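Stondness publishes working rules for teaching robots to clean shared equipment

October 1, 2025

Carkel Robotics and the Stondness test lab have released the second edition of their working rules for recording and scoring household cleaning tasks. The text applies to people who demonstrate a task for a robot to learn, and to staff who later judge the robot's own attempts. The first edition covered only kitchen counters and tables. Gym equipment has been added, with the treadmill console as the reference task.
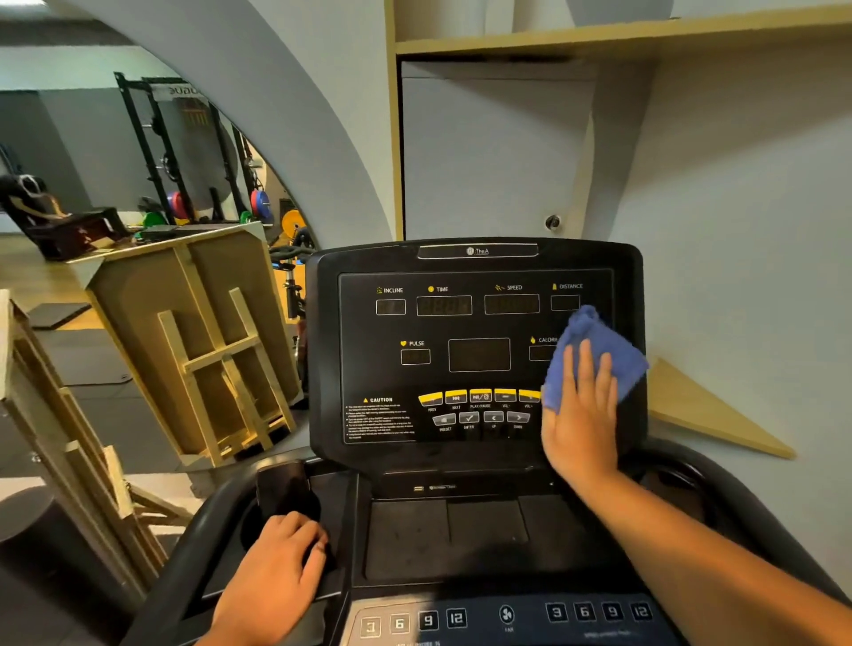
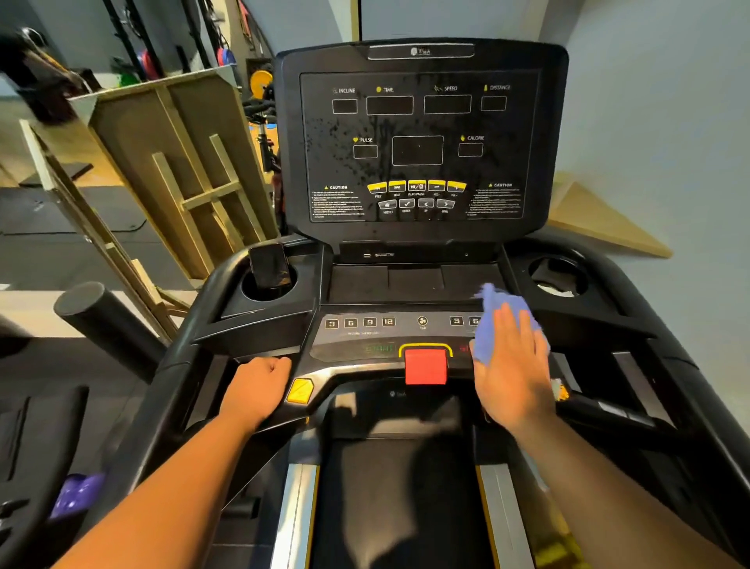
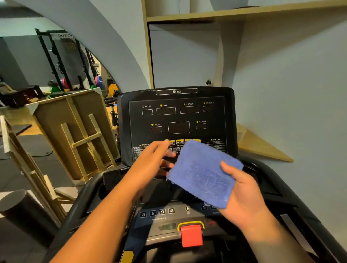 Wiping a treadmill console by hand with a blue cloth, the reference task in the new edition.

What changes for demonstrations

Section 4 sets the conditions for a console recording. The machine must be switched off at the wall and the safety key removed before the first pass of the cloth. A console with no lit readouts is not accepted as proof of isolation; the operator must log the position of the plug.

The cloth is to be dampened away from the machine. Spraying directly onto a panel is prohibited, as is any cleaner that leaves a film on glossy plastic. Stop controls are wiped last, with a separate fold of the cloth, and the log must mark the moment at which contact with the stop control begins and ends.

Both hands are to be kept in view where the task allows it. A hand resting on a rail or handlebar is recorded as a support contact. In the first edition these contacts were often left unlabeled, and Carkel reports that models trained on such data tended to leave the second arm idle or place it on the surface being cleaned.

Personal items left on the equipment, such as a phone in a tray or cup holder, may stay where they are. They must be listed, and the robot's attempt is marked down if it moves one without being told to.

Data volume and review

A task set now requires at least 300 accepted demonstrations, recorded on no fewer than 2 machine models. The pilot set, gathered through July, contained 593 recordings, of which 544 passed review. Most rejections were for missing isolation entries. A smaller group failed because the cloth hid the contact area for too long for a reviewer to determine which keys had been touched.

Review is split between the recording site and an outside party. Noonan, which handled outside review for the pilot, checked labels against video and returned disputed items with a code. The code list is printed as Annex B.

Scoring of robot attempts

Coverage is measured with a marker residue applied before the run and read under ultraviolet light. Force on the panel is logged continuously. Any press that would have triggered a key on a powered machine counts as a fault, even though the machine is off. Contact with the stop control outside the marked step ends the attempt.

Clindeo, which supplies the force-sensing wrist used in the Stondness trials, has asked for a separate force limit for membrane keys. The request is held over to the next edition.

The rules are voluntary. Sites using the first edition may continue to do so for sets already in progress, but the two editions may not be mixed within one set.

Related items
Annex B review codes: corrections to the printed list
Carkel opens comment period on cloth-handling labels
Support contacts in two-handed tasks: a labeling note
Stondness updates kitchen counter task sheet
Force logging on glossy panels: test method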